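**For immediate release, February**

# Libel claim against Zokier is dismissed after trial of five days

Zokier, the independent publisher of local news for Larnton and the villages near it, welcomes the decision of the court to dismiss the libel claim which was brought against it by the letting company Drummond. The claim concerned one article, with a length of 581 words, about deposits which former tenants had asked to receive back.

The judgment was handed down this morning at half past ten. It has more than 90 pages, and Zokier and its lawyers are still reading it with care. The main result is however clear. The judge found that the article was substantially true in its central meaning, and that on the remaining point Drummond had not shown serious harm to its reputation.

The trial took five days. The judge heard the journalist who wrote the article, the editor who approved it, two directors of Drummond and four former tenants. The question of costs will be decided at a later hearing.

## What the article said

The article was written by Wael Naciri and published on the Zokier website under the headline "Tenants still waiting for their money". It reported that several people who had rented flats from Drummond in Larnton did not receive their deposits in the time which their agreements promised, and that some of them had written many letters without an answer. The article also included a short reply from Drummond, which had been asked for a comment before publication.

Drummond complained that readers would understand the article to mean that the company kept the money on purpose. Zokier always answered that the article did not say this, and that an ordinary reader would not take this meaning from it. On this point the judge agreed with Zokier. He found that the article meant that the company had a poor system for returning deposits, that it knew of the problem and that it was slow to correct it. He then found that this was true.

One sentence of the article was treated separately. It said that a former tenant had been "told to stop calling". The judge decided that the evidence for these exact words was not strong enough, but that the sentence, read together with the rest, had caused no serious harm. Zokier accepts this finding. A note will be added below the article this week, so that readers can see what the court said.

## Statement of the editor

Réka Csonka, editor of Zokier, said:

"We are very glad, and we are also tired. For a small newsroom a case like this takes a great part of every working week. We had to find old emails, we had to find notebooks, and we had to explain to a court how we decide what is ready to publish. I think it is right that a publisher can be asked these questions. But it was a long time for one article.

"I want to thank the tenants who gave evidence. They had nothing to win in this case. They came because they were asked, and they answered difficult questions for many hours. Without them the defence of truth would have been only our word."

She added that Zokier has made some changes to its practice while the case was open. Notes of telephone calls are now typed on the same day and kept together with the draft. When a company is asked for a comment, the questions are sent in writing also if they were already put by telephone.

## Statement of the journalist

Wael Naciri said that he stands by his reporting and that he was pleased to see how closely the judge had looked at his notes. "The sentence which I could not prove in court is a sentence I would write differently today," he said. "I would write what the person told me and make it clear that it is her memory of the call. I learned this in a hard way, but I learned it."

He has continued to write about housing in Larnton during the case. Articles which mention Drummond were read by a second editor before publication, and this will continue until the matter of costs is closed.

## How the defence was paid

The legal defence was supported by Vedby, a fund which helps small publishers with legal advice, and by 646 readers who gave money to an appeal. Most of the gifts were small. Zokier did not receive money from any political party, and not from any company which competes with Drummond.

Chaimae Mahrous, who led the legal team for Vedby, said: "This was a careful judgment on a rather ordinary article, and for this reason it is useful. Many small publishers receive a letter from a lawyer and they take the article down on the same afternoon. Sometimes this is the correct decision, because the article was wrong. But it should be a decision about the article and not only about the price of the defence."

Vedby will prepare a plain summary of the judgment, with the parts on meaning and on serious harm explained in everyday words. It will be free to read. Other publishers are welcome to copy it, if they keep the text without changes.

## What happens next

Drummond has the right to ask for permission to appeal. Zokier does not know if the company will do this, and will not comment on it before the time limit has passed. The article remains online and was not removed at any time during the proceedings.

If money from the readers' appeal is left after the decision on costs, it will be given back in equal part to those who wish it. Readers who do not want their part back can leave it to the Vedby fund. A message with the details will be sent to all who gave, and there is no need to write to the office before this.

Zokier will also hold an open evening in Larnton, where Wael Naciri and Réka Csonka will answer questions about the case. The place and the hour will be published on the website. Representatives of Drummond are invited, as they are to every public meeting we hold.

## Notes to editors

- Quotations in this release may be used in full or in part, with the name of the speaker.
- The four former tenants have asked that their private addresses are not published. Please respect this. Only Kavinda Miah has agreed to be named in the press, and requests for an interview should come through the Zokier office.
- The judgment is the only complete record of the decision. If this release and the judgment differ, please follow the judgment.
- Press enquiries are answered by Réka Csonka between 9 am and 4 pm. 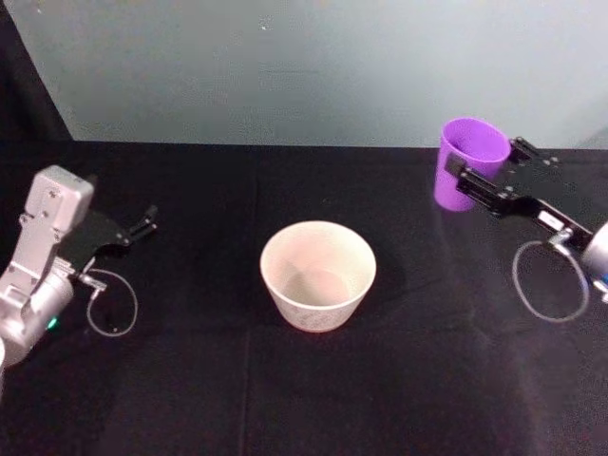
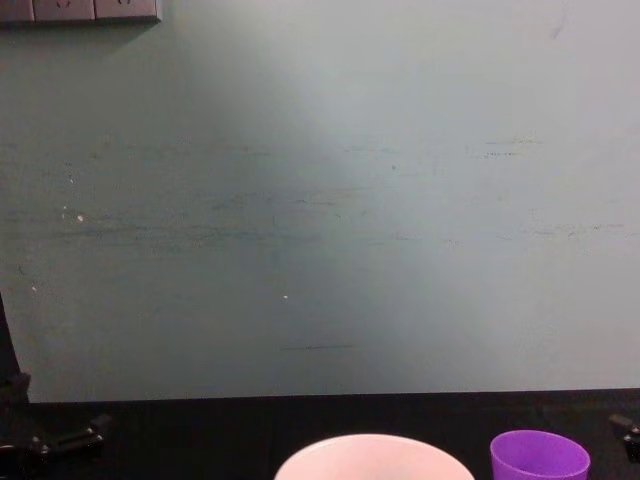
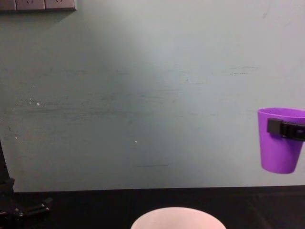
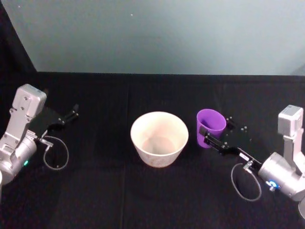 Caradog Hughes, asked by Zokier for his view of the judgment, replied that he was happy with the result but less happy with the time it needed. In his opinion a dispute about one short article should come to a judge much earlier, before both sides have spent so much that neither can stop. He also said that he had read the article again last night and still found the reply from Drummond too short, and he would have liked to hear more from the company at that time. He will bring this question to the open evening.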